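Search products, guides, spares

Vanton Twin-Bin Picking Station

I built the first Vanton because I was sick of resetting scenes by hand. You know how it goes: the arm picks six things out of a box, the box is empty, somebody walks over and dumps it all back in, and your data has a hole in it every few minutes. With two bins side by side the arm just moves things from one to the other, then turns around and moves them back. That's pretty much the whole idea, and I still love it!

The station comes as two deep gray bins with sloping walls, the mounting hardware, and a starter box of objects. You bring the arm and the table. I like clamping the bins down hard – bar clamps are fine, you don't need anything fancy – and then leaving them alone for as long as you can stand it. Every time a bin shifts, your old episodes and your new ones disagree a little about where the wall is.

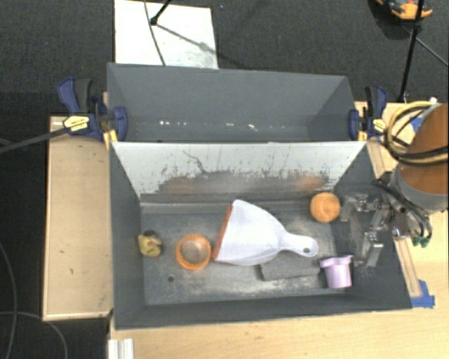

I get asked a lot about the objects. The starter box is deliberately a mess: hard things, soft things, stuff with handles, stuff that rolls into a corner and sulks there. A dustpan is my favorite (it's wide at one end and skinny at the other, so a policy that only knows how to grab the middle gets found out fast). Balls are good for the opposite reason. Please add your own junk too, the kitchen drawer is a great place to start.

The walls will scuff. Mine are scratched all over, and I leave them that way and keep on recording. If you'd like fresh ones, the liner kit from Papadakis fits both bins and takes two screws per side.

How much should you record? Tsutomu Ishida, who runs our test bench, likes 2,000 grasps before he trains anything, misses included. Keep the misses! Log them with the same care as the good ones, camera and gripper state together. Mircea Gavrilă wrote the Esalance logging script that ships with the station, and it saves each attempt as its own folder, so you can throw out a bad one without breaking the rest.

Setup took me about 88 minutes the first time, including a long hunt for a hex key. You should beat that easily.

In the box
Two bins
Mounting hardware
Starter objects
Esalance logging script and printed setup sheet

Bins come in gray only for now. Colorska is mixing us a matte blue that should be ready in May – write to me if you want a set and I'll put you on the list.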